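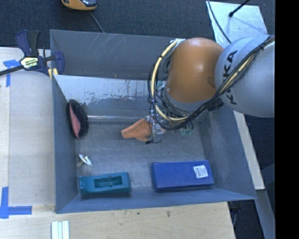
Dalgleish Home Forum > Laundry and Utility Rooms

Thread: Refinish or replace an old metal utility sink?

bratlow_bill
The house we bought in January has a big sheet-metal utility sink in the basement. The finish on the inside is worn through in patches and there is rust starting along the bottom seam. It doesn't leak. I filled it to the top Thursday night and the level was the same in the morning. A new one in the same size is $424 before delivery. A two-part epoxy kit called Cerkura is $58 at the hardware store. Has anyone coated one of these and had it last? We'd use it for muddy boots, paint brushes and the dog.

tubandtile
Replace it. I've coated three tubs over the years and every one peeled at the drain first. Once water gets under the edge of the coating you are scraping it all off again.

Kirsty Dow
I did mine with Cerkura and it's been 26 months. A little wear where I set buckets down, otherwise fine. The prep took me a whole weekend. Wire brush on the rust, then 80 grit over everything, then wipe with acetone twice. Take the drain out completely and coat under where the flange sits. If you mask around the drain you get exactly what tubandtile is describing.

tubandtile
I did take the drain out on the last one. Still peeled.

Kirsty Dow
Was it the same product? And how long did you leave it before running water?

tubandtile
Different brand, I don't remember which. Two days, I think. The can said 24 hours.

Kirsty Dow
I gave mine 7 days. My basement is cold and the instructions say to add time under 65 degrees. I had a fan on it too.

Subbarao Venkataraman
Before spending money on either, find out what the metal is. Hold a magnet to it. If it's galvanized, acetone and sanding may not be enough for epoxy to hold and you need a primer made for zinc. Also look at the seam from underneath with a flashlight. Rust on the inside of a seam is often worse on the back, and no coating will fix that.

bratlow_bill
Magnet sticks. No idea if it's galvanized, there's some sort of old paint on the outside. I'll get under there tomorrow.

flatheadfred
What about skipping the coating? Wire brush it, wipe it with paste wax every couple of months, done. It's a basement sink. My father's looked terrible for thirty years and worked fine.

tubandtile
Wax won't last a week with a dog in there. Hot water and shampoo will take it right off.

flatheadfred
He can wash the dog in cold water like everyone else.

Kirsty Dow
Please don't wash the dog in cold water.

bratlow_bill
OK, looked underneath. The seam is solid. I poked all along it with a screwdriver and nothing gave. There's a dull gray spangled finish where the paint has come off, so I guess that's galvanized.

Subbarao Venkataraman
Yes, that's zinc. Use the primer. Don't grind or weld on it, the fumes are bad for you, and wear a respirator for the sanding. Sand wet if you can.

bratlow_bill
Going to try the epoxy with the primer. If it peels I'm out the kit and a weekend. My wife wants a plastic Flullska tub instead, but it's four inches narrower and the faucet wouldn't line up.

tubandtile
Good luck. Post again in a year and tell us how the drain looks.

Kirsty Dow
Buy a new drain gasket while you're at the store. The old one won't seal again once you've pulled it.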